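Storing Cups on a Shared Table: Report of the Student Project

1 Nov 2025
By Muchen Tang

1. Background

Our project group had four members: Diane Sutherland, Teemu Partanen, Dušan Dvořáček and me. The task for the course was to choose one small object from a shared room and to study how people live with it. We chose the cup holder in the coffee room of the Camberg building. Our supervisor, Amirhossein Kiani, accepted the topic after we promised to write also about the table, and not only about the holder.

The coffee room is used by the students of our program and by the staff of the same floor. Before the project, the cups were kept in a closed cupboard over the sink. Many people did not put them back there. They left them on the table, on the window sill and sometimes in the seminar room next door. Diane had the idea that an open holder, standing always on the table, would change this habit, and our project started from this idea.

2. The holder

We looked at two types of holder. The first was a tray with a low rim, which we called Oda in our notes. The second was an upright stand, and this one we called Allau. The names have no meaning, we only needed short words for our notebook.

The tray was easy to use but it took too much of the table, and people began to put spoons and tea bags on it. The upright stand takes less surface. It has a base in the shape of two circles joined together, and thin rods go up from the base and keep the stacks in place. The cups go inside one on top of the other.
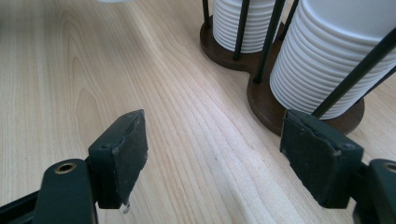 Figure 1. The stand with two stacks of white ribbed cups on the table.

We decided to continue with the stand. The dark brown wood was liked by most people we asked, because it is easy to find on the light table. Dušan did not agree at first. He wanted a metal base, which in his opinion is easier to wash. After the first week he changed his mind, since the base stayed quite clean when we wiped it together with the table.

One difficulty is the ribs on the cups. They are pleasant to hold, but a drop of coffee that runs down the outside can dry between them. For this reason we asked the users to rinse the outside of the cup too, and we put a short note about it over the sink.

3. The table

The table has a light surface with a strong wood grain. We first believed that such a surface would show every stain, but the result was mixed. Tea rings were easy to see when we sat down close to the table, and almost disappeared when we stood at the door. The reflected light makes this more complicated, as a part of the surface looks nearly white and a pale mark there can be missed. 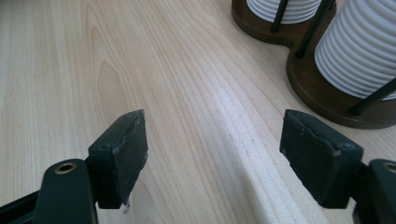

Page last changed: November, by T. Partanen

Teemu made a cleaning routine for this reason. The person who wipes the table does it along the grain, and afterwards looks at the surface again from the opposite side. It sounds like too much work for a coffee table, but it needs less than 3 minutes.

4. What the users said

We spoke with 19 people in short interviews. Most of them said that they return the cup more often now. Several persons said they would like to have the stand nearer to the sink, so that they do not need to walk with a wet cup. Two of the staff members preferred the closed cupboard because of dust. We think this is a fair point and we did not find a good answer to it. A cloth cover was tested for a few days, but the users took it off and forgot to put it back.

5. Remaining work

We still want to try the stand in a second position, closer to the wall. Diane will also ask the neighboring group, Bovemance, if they want to use the tray which we did not choose. The interview notes are kept by Dušan, and other students can ask him for a copy.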